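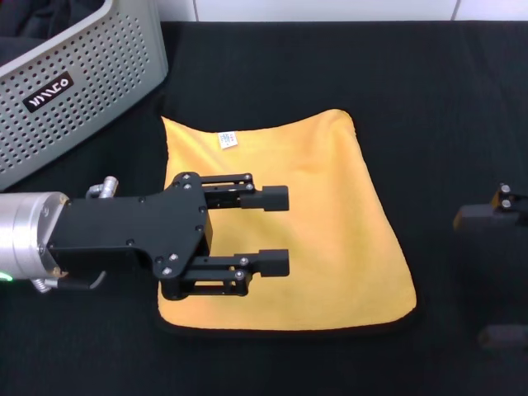
DATENSATZ / TEXTILIEN

Clisska Tücher: README

Stand Juni, gepflegt von Cường Cao

Hallo! Schön, dass du den Ordner aufgemacht hast. Ich habe das Clisska-Kit (zwei Arme, zwei Parallelgreifer, Steuerrechner, Software) ein paar Wochen lang Tücher falten lassen und alles mitgeschnitten, was dabei an Daten anfiel. Das hier ist also halb Datenkarte, halb Erfahrungsbericht zum Kit, und wer nur die Zahlen will, springt gleich zum nächsten Abschnitt.

Was drin ist

608 Episoden, alle mit Mikrofasertüchern auf schwarzem Stoffbezug. Eine Episode dauert im Schnitt etwa 26 Sekunden. 195 davon habe ich als misslungen markiert, die sind trotzdem dabei, bitte nicht einfach wegwerfen! Gerade die, in denen eine Ecke wieder aus den Fingern rutscht, waren bei meinem ersten Trainingslauf Gold wert.

Pro Episode gibt es einen Ordner mit Kamerabildern, Gelenkwinkeln beider Arme, Greiferöffnung und einer kleinen Textdatei mit meinen Notizen. Die Notizen sind mal ausführlich, mal steht da nur "naja".

Aufgabe

Tuch liegt flach, linker Greifer nimmt eine Kante, rechter die andere, einmal zur Hälfte falten, ablegen. Klingt nach nichts. Der Anfang ist aber der fummelige Teil: Die Finger müssen knapp über dem Stoff stehen und dann so weit runter, dass sie Material fassen, ohne den Bezug mitzunehmen. Der ist weich und wirft selbst Falten, und bei meinen ersten Läufen hatte ich regelmäßig beides im Griff, Tuch und Tischbezug (sehr ärgerlich, man fängt von vorn an).

Das Kit im Alltag

Aufgebaut hatte ich es an einem Nachmittag. Die Anleitung ist ordentlich, nur das Kapitel zur Kabelführung am Handgelenk fand ich dünn, da habe ich zweimal neu verlegt. Die Greifer gefallen mir richtig gut: flache, rechteckige Fingerpads, und mit gelbem Tuch auf schwarzem Grund hatte die Segmentierung kaum Mühe. Schatten sind ein anderes Thema. Der Greifer wirft je nach Licht einen kräftigen Schatten aufs Tuch, und die mitgelieferte Kantenerkennung (das Modul heißt Langat) hält den gern mal für eine Stoffkante. Ab Version 12 ist das deutlich besser, weg ist es nicht.

Support läuft über Bisitz. Antwort kam immer am selben Tag, einmal sogar abends gegen neun. Den Wartungsvertrag habe ich mir gespart und bisher nicht vermisst.

Zum Vergleich hatte ich kurz das Dukuner-Set hier. Steifere Arme, leiser, aber die Finger waren mir für dünnen Stoff zu grob.

Bekannte Macken

Die Zeitstempel der rechten Hand hinken in den frühen Episoden etwas hinterher, ein Skript zum Geradeziehen liegt unter tools. Care-Label am Tuchrand: Die Orientierung ist nicht annotiert, wer sie braucht, muss selbst ran. Andere Tuchfarben kommen im nächsten Schwung.

Nutzung

Für Forschung und Basteln frei, bei Veröffentlichungen bitte den Datensatz nennen. Fehler gefunden? Ticket aufmachen, Episodennummer dazuschreiben, ich schaue rein.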